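Tester un robot débarrasseur de table avant d'y croire : la méthode en 4 étapes

Niveau : débutant. Matériel : une table, des déchets secs, un bac, un chronomètre et de la patience.

On nous promet le robot ménager depuis assez longtemps pour que chacun ait le droit d'être grincheux. Chaque printemps ramène sa vidéo d'un bras qui plie un torchon, montée en accéléré, avec une musique au piano. Je ne dis pas que c'est truqué. Je dis qu'une vidéo réussie ne renseigne pas sur les vingt prises précédentes, et que la corvée, chez vous, se fait tous les soirs.

Le protocole ci-dessous sert à évaluer une seule tâche, la plus bête que j'aie trouvée : débarrasser une table de ses emballages et les mettre dans un bac. Je l'ai mis au point avec Enda Hegarty, qui s'occupe de l'atelier Kolby et qui est encore moins indulgent que moi. Il convient à n'importe quel bras équipé d'une pince à deux doigts.

Étape 1 - Choisir les objets

Évitez les cubes en bois et les gobelets rigides. Toutes les démonstrations les utilisent, et un cube ne s'écrase pas quand on le serre. Prenez plutôt du papier kraft froissé en boule et une feuille d'aluminium déjà servie. La boule offre des bords partout, donc presque toutes les approches fonctionnent : c'est l'exercice facile. La feuille d'aluminium est une autre affaire. À plat, elle laisse très peu de prise, elle brille sous les plafonniers et elle change de forme dès qu'on la touche. Un enfant de deux ans la chiffonne d'une main sans réfléchir. Gardez-la pour juger.

Froissez les objets à la main et ne les refaites pas à l'identique entre les essais. Un robot qui réussit toujours avec la même boule a peut-être seulement appris cette boule-là.

Étape 2 - Préparer la table

Une surface claire et unie aide beaucoup la perception, c'est d'ailleurs pour cela qu'on en voit partout. Commencez ainsi, mais notez-le dans votre relevé : le résultat vaudra pour une table claire et unie. Votre cuisine a sans doute une nappe.

Posez les objets à portée du bras, à des endroits différents à chaque fois. Le bac se place au bord, ouverture vers le haut. Tracez sa position au ruban adhésif si vous comptez le déplacer plus tard, sinon vous passerez la soirée à vous demander qui l'a poussé.

Étape 3 - Lancer les essais

Règle unique : on ne touche à rien. Pas de boule rapprochée du bout du doigt, pas de feuille redressée « juste pour voir ». Eoin Mac Carthaigh, qui a relu ce protocole, voulait autoriser une aide par série. J'ai refusé, et nous en discutons encore.

Comptez l'essai comme réussi quand l'objet est au fond du bac et que la pince l'a lâché. Un objet posé en équilibre sur le rebord est un échec. Une feuille déchirée dont la moitié reste sur la table aussi. Si le bras s'arrête et attend, laissez-le attendre deux minutes, puis notez un échec.

Faites des séries longues. Le logiciel Pukus, que nous utilisons pour tenir les relevés, affiche un pourcentage dès le premier essai, ce qui donne de très beaux 100 % sans la moindre valeur. Je ne regarde pas ce chiffre avant la fin de la journée.

Étape 4 - Lire les résultats sans se raconter d'histoires

Séparez toujours papier et aluminium. Une moyenne des deux cache précisément ce que vous cherchez à savoir. Relevez aussi le temps humain : installation, redémarrages, surveillance. Une personne assise à côté du robot pendant qu'il travaille, cela se paie, même si elle consulte son téléphone.

Chez Fliten, on m'a cité 2 000 essais sur une tâche voisine. Très bien. J'ai demandé combien avec des objets jamais vus et j'attends la réponse depuis mars.

Mon avis, pour ce qu'il vaut : ramasser une boule de papier sur une table dégagée, oui, c'est à la portée d'un bras bien réglé. Ranger une table de dimanche soir, avec des miettes, un verre à moitié plein et la feuille d'alu collée au plat, je n'achète pas encore. Si vous essayez ce protocole, envoyez-moi les séries complètes, ratés compris - les extraits choisis, j'en ai déjà plein ma messagerie. 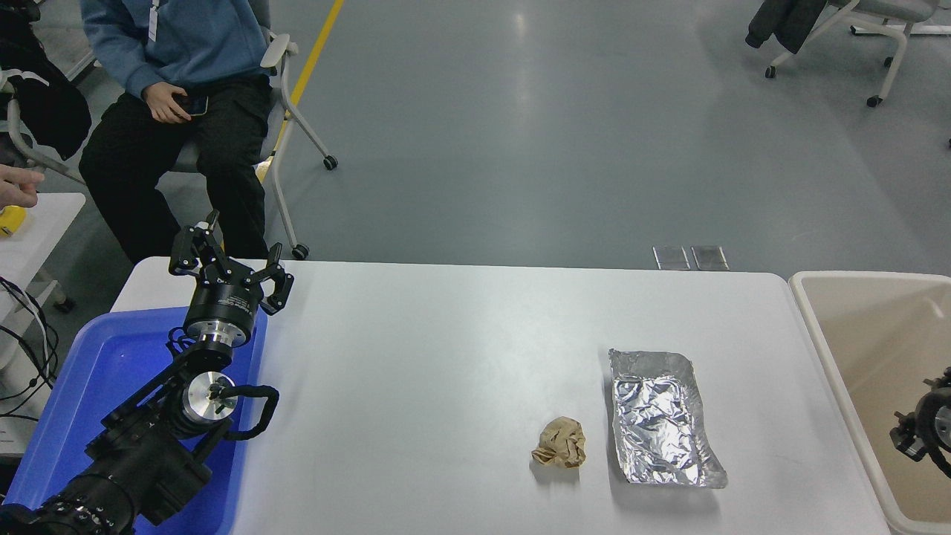

Pour la variante à deux bras, gardez les mêmes règles et ajoutez une colonne « collision » au relevé. Comptez-y tout contact entre les pinces, même léger, et tout contact avec le rebord du bac.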